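Fanix Hand Gripper, model 132
Handheld demonstration gripper for recording pick and place examples. Right and left hand. Sold singly or as a pair.

In stock – ships from Cultstead warehouse
Page updated March 2020

What it is
A gripper you hold. Squeeze, the jaws close, the wrist camera records. No arm needed to collect, so you can go where the stuff is: kitchens, bedrooms, shop floors, the back of a van if you want. Train on the recordings afterwards, run the policy on an arm fitted with the same jaws.

The linkage is mirrored, so both jaws move together and the grip stays centered. Pads are blue, ridged along the lower part, swap out with one screw each. Buy spares. Pads wear at the tip first, and a worn set will change how your grasps look halfway thru a dataset.

Specs
Part no.: 2298
Jaw opening, max: 132 mm
Pad length: 66 mm
Weight without camera: 323 g
Body: black, matte
Camera mount: fixed, faces the jaws
Handle: right or left, same trigger pull on both
Cable: USB, 2 m, strain relief at the handle

In the box
Gripper, one set of pads fitted, one spare set, cable, hex key, calibration card, wrist strap. Camera NOT included. Mount fits the Witkowska W2 and W3. For other cameras ask us first, we have drawings for a few.

Single or pair?
Single is fine for pick, place, push, open drawer. Get the pair for anything where one hand holds and the other works – bags, lids, folded cloth, boxes that slide when you reach in. Pairs come matched and share a clock thru the sync cable (in the pair kit only). Two singles bought separately can be synced later but the cable is extra.

Setup, quick version
1. Mount camera, finger tight, then a quarter turn.
2. Calibration card flat on a table. Open and close fully three times.
3. Check both pad tips are in view with the jaws open. If not, tilt the mount down a notch.
4. Start recording in Wolano. Any build with the handheld plugin works.
5. One task per episode. Start open, end open.

Collecting notes
From Elżbieta Duda, who runs our test sessions:

"Move slower than feels natural. Blur costs you more than time. Change the surface often – patterned sheets, blankets, bare table – or the policy learns your table. Mix soft things with hard things. Keep the strap on. Drop an episode if you fumbled because you were talking, keep it if you fumbled and recovered."

Also: wrinkled cloth is good data. Don't smooth it flat between episodes. Same for boxes, leave them at an angle.

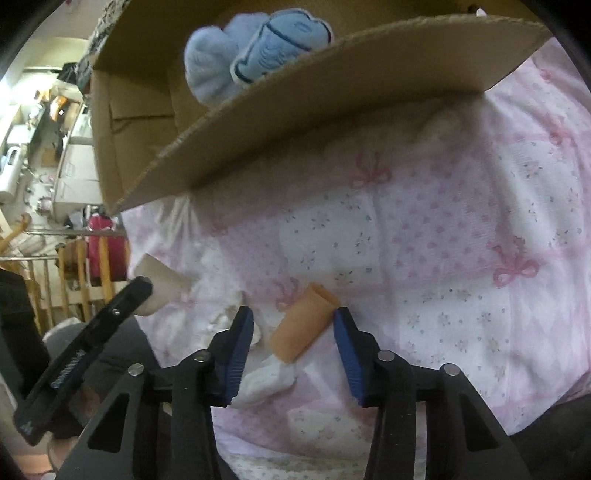

Wrist view, jaws open over a short orange cylinder on printed cloth. Box with a light blue plush item behind, second black gripper at left.

Known issues
Trigger spring on early units squeaks. Harmless, a drop of dry lube fixes it. Silver fasteners at the linkage joints can back out after long use, check them every week or so. Don't overtighten or the jaws will drag.

Spares
Pads (set of two), trigger spring, fastener kit, sync cable, wrist strap. Order by part name plus gripper part no. and say which hand.

Returns
Unused, 30 days. Used units we repair but dont take back. Lead time on pairs goes up in December, so order early if you need them before the new year.

Questions: use the contact form, put "132" in the subject line.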